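Skodine Two-Arm Bench
Updated March 30, 2018

Can it set a table yet? It can hold a napkin.

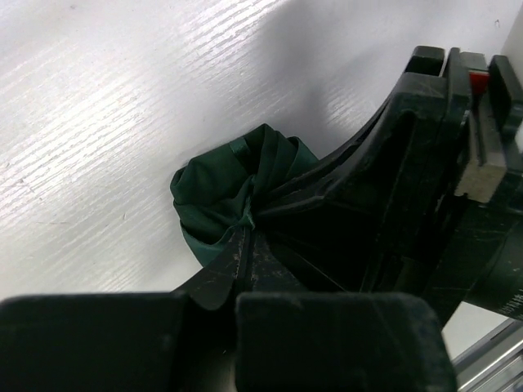

What you get
Two arms, one rail, 2 grippers. Knife, fork and green cloth pouch not included.

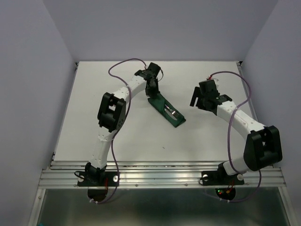
Meron wrote in to say a bored teenager is still cheaper. No argument — but the teenager won't bolt down.

Satiny cloth is slippery stuff, and most grippers hate it.

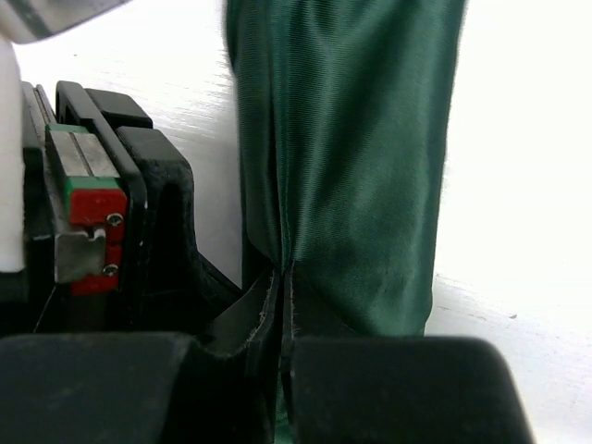
Allow roughly 25 minutes for setup and a long lunch for laundry. 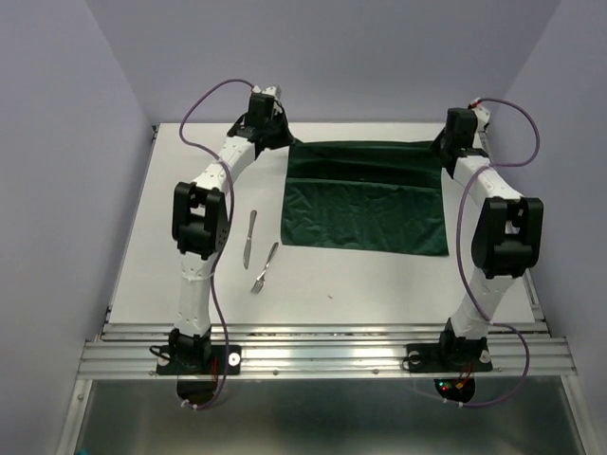
Restaurants, please wait.

111 shares
We use cookies. OK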